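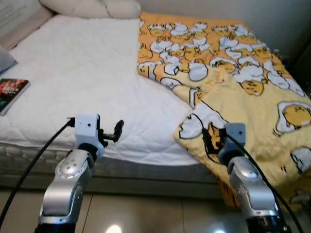
Slot Revenue in a Small Gaming Town: A Term Project on Rollport

November 28, 2021

When our group first picked Rollport for this project, we thought we would be writing mostly about cards and dice. The town has 3 licensed gaming halls -- the Madisen, the Pal and the Pluvar -- and between them they run some 3,000 machines, so it did not take us long to see that slots were the real story, and we changed our outline in the second week.

We worked from the monthly returns that the halls file with the town, which are public, though you do have to ask for them at the counter and wait a while. In March, slots brought in 72 percent of all gaming revenue in Rollport. Tables made up most of the rest, and bingo (which we had all been rather fond of) hardly showed up at all.

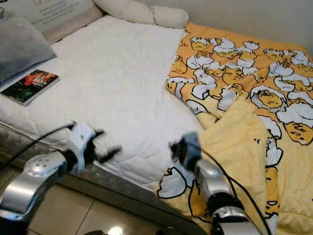

Figure 2. Bed with a quilted mattress pad, gray pillow and paperback.

The Madisen is the only hall with hotel rooms of its own, and we spent a good deal of time trying to work out whether overnight guests play more than day visitors. The returns do not split the two groups, so we handed out a short survey and got 32 usable answers back. Overnight guests did report longer visits, but they also told us they spent much of that time at dinner or at the shows, and we would not want to lean on so small a sample.

We had also hoped to compare the Pal and the Pluvar machine by machine. The Pluvar reports its machines in one lump, however, and we had to drop that section. If another group takes this on next year, we would gladly share our spreadsheets and our notes on how to read the older returns.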